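Zaugg Hand-Held Gripper Kit: Notes From the Bench
Posted 28/07/2025 by the Nimedside Equipment Desk
Reading time: 2 min
Print this item | E-mail this item

Zaugg has added a hand-held gripper kit to the catalog of its Tolevville office. The kit is aimed at groups that record manual tasks for training pick-and-place policies and do not want to tie up an arm to do it. We had a set on loan in March and used it for tabletop work only. The price for a single unit is $600, with the wrist camera included.

The tool is a two-finger parallel design driven by a trigger in the grip. The camera looks forward over the fingers, so every recording carries the fingertips along the bottom of the view. Zaugg supplies a mounting jig that sets the camera angle, and we suggest using it each time the camera comes off. A small change in angle moves the fingertips in the picture, and episodes recorded before and after the change no longer match.

Setup took 21 minutes on the first day, most of it spent on the firmware update. Calibration is a separate step. The operator opens the fingers, holds the tool over a plain surface and confirms the reading in the Dravix recorder, then closes the fingers and confirms again. The recorder rejects the reading if the lighting is too uneven. A pale tabletop passed without trouble.

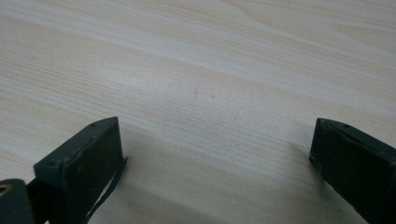 Fingers apart over a wood-grain tabletop, seen from the tool's camera.

The fingertips are square and blocky, with screw holes in the end faces. Soft pads are sold separately in packs of 8. Dark fingers are easy to separate from a light table in software, but we would still like a lighter finger option for dark benches. Dust shows on the finish and should be wiped off before a long session.

Our loan unit logged 4,000 episodes. Trigger feel stayed consistent, and the width reading held within the supplier's stated tolerance. Two complaints: the grip is front-heavy, which is tiring by the end of a shift, and the recorder writes one folder per episode with no option to group them by task. Zaugg lists grouping as planned – no date is given.

The kit suits small labs with a fixed bench and a steady task list. Groups that change surfaces often should allow extra time for calibration. Loan units can be reserved through the Nimedside equipment desk for up to two weeks. Return them with the jig and the charging cable.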